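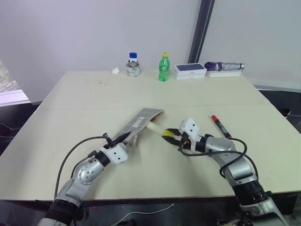
10/20/21, Randdale bench, two-arm cell

Picked up from Wissam's list. Left arm had been dropping its grip whenever the wrist rolled past level. Fingers were fine. The fault was at the wrist connector, where the cable had been zip-tied too tight after the January rebuild and was tugging the plug sideways on every roll. Cut the tie, reseated the plug, left a bigger loop. If you tidy these cables, please don't pull them flat against the arm. The loop is meant to be there.

Wrist block screws on both sides checked with the small driver. One on the left took nearly a quarter turn. Paint-marked all of them so we can see if they move.

Re-homed both arms afterward. Left came back with the elbow out by a hair, right was good. Ran the homing routine a second time and it cleared. Saved as the new zero under Stanwood, old one kept as Stanwood-prev in case I've made it worse.

Grip force: was set to 9 on both sides, left over from the Perona blocks. Too much for fabric. Brought the left down to 6, which holds a pouch without creasing it badly. Right is at 5 for pens and highlighters. Wissam Qudah wants one value for both to keep the config simple. I'd sooner keep two, we can argue about it Thursday's meeting or whenever.

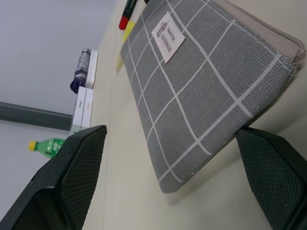 Wrist camera focus next. It had drifted soft at the working distance and the lens ring wasn't locked. Loosened it, set it by eye on the live view, then nipped up the grub screw. The sewn label on the pouch makes a decent target: I go until "Natural Style" is readable as well as "HANDMADE" under it, the script being the harder of the two. The grid on the fabric is no good for this, it looks sharp long before the lettering does. Exposure left alone.

Finger pads: brushed out the texture with a dry toothbrush, no solvent. There was grey lint packed in the grooves. Worth doing at each pouch changeover. Spare pads are in the Cadwaladr drawer, and we're down to the last pair, so I've put in an order.

Soak test started with the new settings, 900 cycles of open and close on the left only, nothing in the fingers.

Still to do:

- right wrist cable, same check as the left
- copy the grip values into the shared config
- proper label for the e-stop box, the tape is peeling again
- ask Wissam where the good torque driver went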